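Bideck Arm Challenge

The Bideck Arm Challenge is a student robotics contest run by the Ollness after-school club, open to teams from Lynch and Sulness. Teams of 4 build a small arm from printed parts and program it to move blocks into a box. Founded by Tanvir Siriwardena, a shop teacher. Held every December.

Rules

Budget limit is $300 per team, spare servos included. One run lasts 200 seconds. Points for each block in the box, none for blocks dropped outside it. Teams may re-print broken parts between runs but cant swap the gripper. Practice setups vary by school and are not inspected.

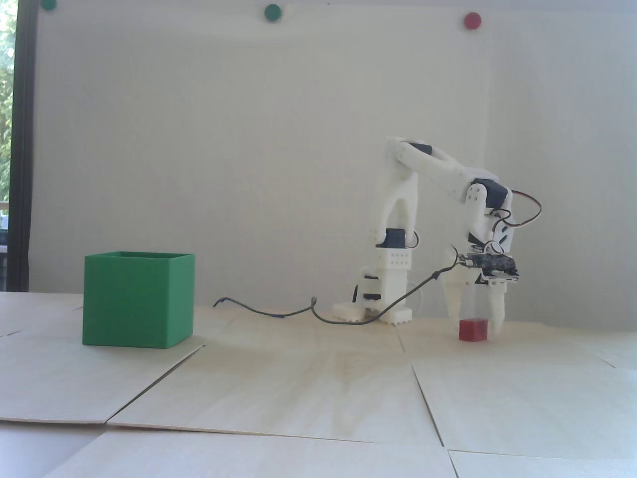
Printed arm with its gripper over a red cube, green box at left.

History

First season was Ollness only. Lynch joined the next year, Sulness after that. Early arms were cut by hand and mostly scored zero; printed parts became standard once the club got it's own printer. The current rulebook is dated 27/12/2021 and dropped the old weight limit.

Scoring

Season totals carry over from heat to heat. The record is 2,975 points, set by a Sulness team. Ties go to the faster last run.

See also: Ollness Robotics Club, Sulness Open Lab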